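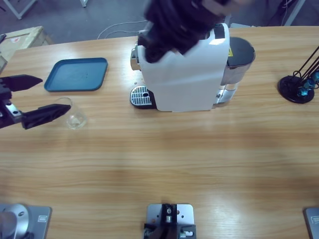
Arnar Bech llegó al taller a las siete de la mañana, cuando todavía no había encendido nadie la calefacción. Dejó el abrigo sobre una silla, conectó la fuente y esperó a que los dos brazos terminaran de buscar su posición de origen. El izquierdo la encontró enseguida. El derecho se detuvo a medio camino, como casi siempre en febrero, y hubo que apagarlo y volver a empezar.

El taller se llamaba Trumedbridge por la empresa de prótesis que había ocupado antes la nave. Cuando la empresa cerró, los nuevos inquilinos se quedaron con el rótulo porque desmontarlo costaba dinero. Pagaban una cuota mensual, compartían el torno y la sierra de cinta, y cada uno tenía derecho a un rincón. El de Arnar era el que estaba junto a la puerta de carga. Nadie lo había querido por las corrientes de aire.

Llevaba allí desde el otoño. Había comprado los brazos de segunda mano, uno primero y el otro dos meses después, y les había puesto nombre porque en el programa hacía falta escribir algo. El derecho era Justico. El izquierdo, Netine. Los nombres los había sacado de una lista que hizo su hija a los seis años, cuando inventaba países.

La tarea era hacer un café. Netine se ocupaba del vaso y Justico de la cápsula. En el papel que tenía clavado en la pared eso ocupaba dos líneas.

A las ocho entró Norðdahl con el pan. Norðdahl hacía muebles en el rincón de enfrente, y la mesa la había hecho él. Pasó la mano por el borde, igual que todas las mañanas, y miró las placas de metal atornilladas a la madera.

—Cuando te canses de esto, ¿qué hago yo con los agujeros? —preguntó.

—Taparlos.

—Taparlos, dice.

Se sentó a comer en un cajón. Arnar lanzó la secuencia.

Justico bajó despacio sobre la máquina, corrigió hacia la izquierda y se quedó quieto. En la pantalla del portátil la corriente del motor subía sin que se moviera nada. Arnar contó mentalmente y lo paró. La cápsula estaba bien orientada, pero entraba torcida, y el brazo empujaba contra el borde con una paciencia que a una persona le habría dado vergüenza.

—Lo mismo de ayer —dijo Norðdahl.

—Ayer se le cayó.

—Entonces va mejor.

Arnar abrió el cuaderno. Apuntaba cada intento con un número, la hora y una palabra. La columna de palabras decía «torcida», «torcida», «caída», «vaso», «torcida», «red», «torcida». Escribió otra vez la misma y se puso a cambiar el ángulo de entrada.

Le había prometido el café a su padre. No se lo había dicho así, porque su padre no habría aceptado una promesa de ese tipo. Le había dicho que estaba montando una cosa en el taller y que a lo mejor le servía en la cocina. Su padre tenía setenta y cuatro años y las manos le temblaban desde hacía tres. Podía abrocharse la camisa si nadie lo miraba. Las cápsulas no podía meterlas. Las dejaba caer, se agachaba a buscarlas y tardaba mucho en volver a levantarse.

Su hermana opinaba que era más sencillo mandarle el café en un termo. Tenía razón. Arnar se lo llevó en un termo durante todo el mes de enero, y su padre le daba las gracias y lo dejaba enfriar en la encimera. Después hervía agua en un cazo y se tomaba una infusión que no le gustaba.

A las once habían hecho 40 intentos desde el cambio de pinza. Norðdahl lijaba al fondo. Arnar bajó la velocidad de Justico al 70 por ciento, aflojó la presión de los dedos y añadió una pausa antes de la entrada, para que el brazo dejara de vibrar. La pausa era una idea vieja que había descartado por fea. Alargaba el ciclo y daba la impresión de que la máquina se lo estaba pensando.

Lanzó la secuencia. Justico bajó, se detuvo y volvió a bajar. Se oyó un golpe seco de plástico.

Arnar esperó. La corriente estaba donde tenía que estar. El brazo subió con los dedos abiertos y vacíos.

—Norðdahl.

La lijadora siguió.

—¡Norðdahl!

La lijadora se paró. Netine llevó el vaso a la rejilla, lo soltó con demasiado cuidado y se retiró. Faltaba apretar el botón, y de eso se encargaba un programa aparte que Arnar no había terminado. Lo apretó él con el dedo. Al principio no salió nada. Después la bomba arrancó con un ruido de carraca y cayó un hilo de café en el vaso.

Se lo bebieron a medias, de pie. Estaba aguado.

—Has hecho trampa con el botón —dijo Norðdahl.

—Ya lo sé.

—Lo digo por el cuaderno.

Arnar lo apuntó. En la columna de la palabra puso «botón», y al lado, entre paréntesis, «sí».

Por la tarde quiso repetirlo y no hubo manera. Justico volvió a entrar torcido, luego entró bien, luego falló la red. Hacia las cinco lo dejó y abrió la cámara de la muñeca para revisar la posición del vaso sin levantarse. Era lo que más le gustaba del montaje, aunque no servía para presumir. Desde allí la mesa parecía enorme.
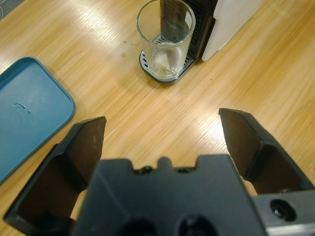
La mesa desde la muñeca, con la pinza abierta y el vaso en la rejilla.

Se quedó un rato mirando la pantalla. A la izquierda de la rejilla había una gota en la madera. Pensó en limpiarla antes de que la viera Norðdahl y no se movió.

Sonó el teléfono. Era su padre, que llamaba siempre a esa hora y siempre preguntaba si molestaba.

—No molestas. Estoy en el taller.

—¿Con la cosa?

—Con la cosa, sí.

—¿Y qué tal va?

Arnar miró el cuaderno.

—Hoy ha hecho un café.

Su padre no contestó enseguida. Se oía la radio de la cocina y una silla que se arrastraba.

—¿Entero?

—El botón lo he apretado yo.

—El botón lo puedo apretar yo también —dijo su padre—. Botones sí puedo.

Arnar cogió el lápiz. Buscó en la pared el papel de la tarea y tachó la línea que había añadido a mano en diciembre, la del programa aparte. Le preguntó a su padre cuánto medía la encimera desde la pared hasta el fregadero. Su padre dijo que no lo sabía, que iba a buscar el metro, que no colgara. Dejó el teléfono encima de algo duro y Arnar lo oyó abrir un cajón, y después otro.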